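How I Sort and Set Up Push Buttons Before a Wiring Job

I used to pull switches straight out of the parts drawer and start wiring, and I paid for it with a lot of backtracking (green where the red should go, a block facing the wrong way, you know how it goes!). These days I spread out brown paper or a mat first and get the buttons sorted before I pick up a screwdriver.

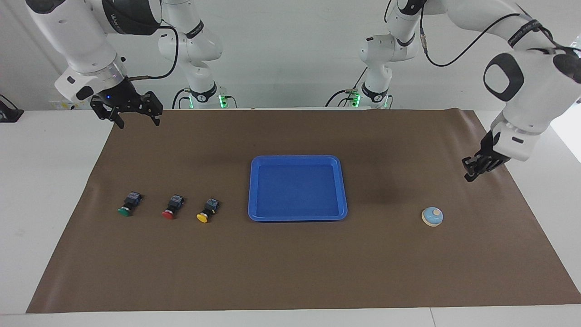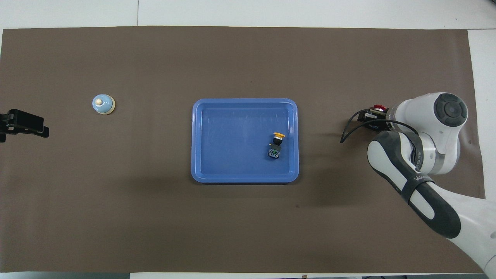 Push-button switches on the brown paper in the first picture, and the yellow one in the blue tray in the second, with the bell set well apart in both.

What you'll want

A big sheet of paper or a mat, a shallow tray with a rim, your buttons, masking tape and a pencil. A bell if you like bells. I'll get to that.

1. Lay the buttons on their sides

Turn every cap toward you and leave a gap between them, enough to get your fingers in. Standing them on end looks neater but they tip over, and then you're fishing under the bench for one. On their sides you can read the cap color and get at the terminals too.

2. Put them in panel order

I go green, red, yellow, left to right, to match the door of the box I'm building. Yours may be different. If you're on paper, pencil the label right under each button: START, STOP, RESET. Csaba Csizmadia taught me to write the wire number there as well, and I've done it ever since.

3. Use the tray for the one you're working on

One button in the tray at a time. When a terminal screw drops, the rim keeps it from rolling off to wherever those screws go. Mine are mostly Fuvine blocks and the screws are tiny, so this step has saved me plenty of crawling around.

4. Check before you wire

With nothing connected, set the meter to continuity and press the button. A normally open contact should beep when pressed, and a normally closed one should go quiet. I do 2 presses each. I once bought a bag of 40 from Clalow and found a few bad ones this way.

5. Ring the bell

When a button passes I tap the bell and move to the next. Silly, I know, but if someone's helping at the other end of the bench they know to pass me another one without us shouting over the radio.

Leave the paper where it is until the panel is closed up. The pencil notes come in handy right to the end, and I usually fold mine up and stick it inside the door.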